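Folding tea towels and small towels: thirds or halves?
Household forum > Laundry and linen

driftwood_39
Posted 7/27/18
I've moved to a kitchen with one shallow drawer for towels. Folded in half and half again they catch on the top of the drawer when I pull it out. Mine are the terry sort, white with stripes. Do people fold in thirds, or roll them? The drawer is a Gidum one, if anyone has the same.

pegbag
Thirds. Lay it flat with the long side towards you, bring one short end in by a third, then the other over the top. Then fold in half from bottom to top. It comes out narrower, and you can stand them on edge in a row.

marrowfat
I don't agree with thirds for terry. The folds are too bulky and the middle one springs up. Halves, then roll. I have the same Gidum drawer and a row of rolls fits with room to spare.

pegbag
Rolls come undone as soon as you take one out. I tried it for a whole October and went back.

Whichever you choose, get it flat first. Hold it by the two top corners, lower it on to the table and keep the top edge fairly tight until the rest is down. On a striped one, check the stripes run straight from side to side. If they wander, the fold will be crooked.
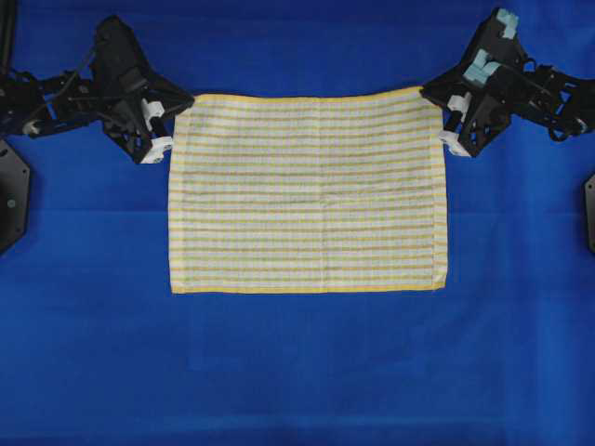

driftwood_39
Which way should the stripes go when it's folded, along the length or across?

pegbag
Along the length, so the first two folds cross the stripes and you can line them up at the edges. If the stripes match, the towel is square.

tallowlane
That only works if the towel was woven and hemmed straight. I have a set from Notari where the hem drifts off the stripe by a finger's width at one end. I go by the hem and ignore the pattern.

marrowfat
Same with mine after a few hot washes. Go by the corners. And an old crease down the middle will fight you if you fold in thirds, so you may as well use it and fold in half.

pegbag
A crease comes out if you smooth it with your palm before you start. It takes seconds.

tallowlane
Not on terry that's been at the bottom of a pile for months.

driftwood_39
Thanks all. I did four in thirds and four rolled last night. The thirds stand up well at the front of the drawer but the back ones lean. The rolls are fine so far. I'll leave both in for a couple of weeks and see which I get annoyed with.

pegbag
Put a bookend behind the back ones.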